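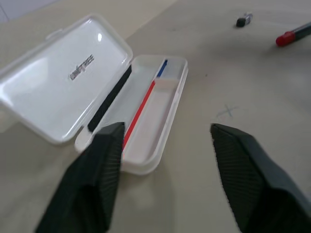 Hello all, and thank you for keeping the chores thread going while I was away with the grandchildren. I've been turning over the question of whether any machine could yet be trusted with the clearing up after our after-school club, and I keep coming back to the smallest job we have, the pencil cases. Folding towels gets all the attention, but do look at what is being asked of a pair of fingers with a slim red pencil lying in a narrow plastic tray, a stubby blue one up at the far end, and a red-capped marker still out on the table! The walls of the tray are in the way wherever you come from, and then there's the lid to bring over and the catch to press home.

On Thursday, June 11, 2026, the member from Rundell wrote to drollemora-chores:

"I do think we're nearly there. We have 300 pencil cases in the Kirui store and it takes two of us most of an afternoon to put them straight each October. If a machine can pick up a cup it can surely pick up a pencil. I would let it start tomorrow."

I would love to agree, I really would, but a cup stands up and waits for you (most of them, anyway), and a pencil rolls. I also think one hand is rarely enough. I hold the tray steady with my left without ever noticing I do it.
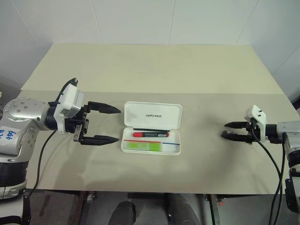
Open case between the two grippers, with the marker in the tray.

My own test would be 21 cases in a row, all shut properly, with no one hovering. Would Rundell settle for that before handing over the store? I'm happy to lend the Leltari boxes for it, though I shall want the lids back.

Warm wishes to everyone,
Your Tuesday club helper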